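Has anyone worked out what happens to existing accounts now Plustlow has bought Eltik?

Posted in: Apps and services

I've paid for Eltik for 4 years, mainly for the shared reading lists. On Wednesday I got an email saying it is "joining the Plustlow family" and that nothing will change. I have heard that one before. Doltotura said the same when it was bought and the export button was gone by the summer. Do I need to move my lists now, and does my yearly plan carry over? The email doesn't say, and the help page is the old one with a new logo on it.

tinribs

Nothing to worry about. Plustlow is a big company and they wouldn't spend that much on it just to close it. Mine still works fine.

marrowfat_2

"Wouldn't spend that much" — how much, then? I've read the announcement twice and there's no price in it, only that the deal is expected to close in March. Companies buy small apps for the staff all the time and let the product rot.

What I did, for what it's worth: Settings, then Your data, then Export all. It gives you a zip with one file per list. I had 3110 saved links and it took some 100 minutes to turn up by email.

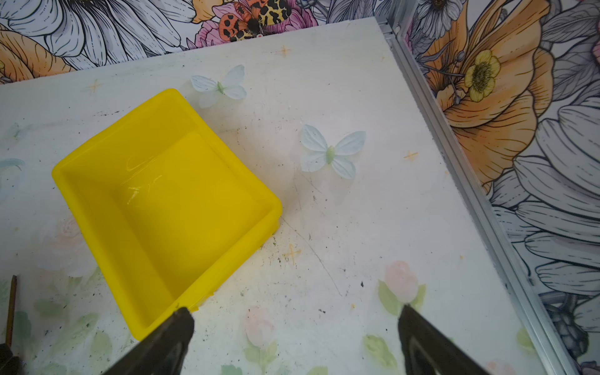
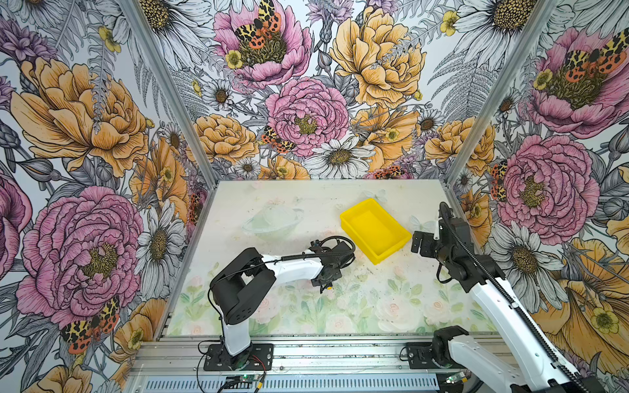 Check the export before you trust it. Mine had every link but none of the notes, and the picture posts came through as bare files with no titles. If you save a lot of pictures, write down where they live first. Shared lists only export for the person who set them up, so get the others to do theirs as well.

As for your plan, the terms say it runs until the renewal date "subject to changes in the service", and I wouldn't put much weight on that. Turn off auto-renew now. You keep what you've paid for and you can always switch it back on.

quietlanes

Does anyone know if the Javier reader takes the Eltik zip? Their site says "most formats", and I'd like to see a list before I pay for another one of these.

oldgatepost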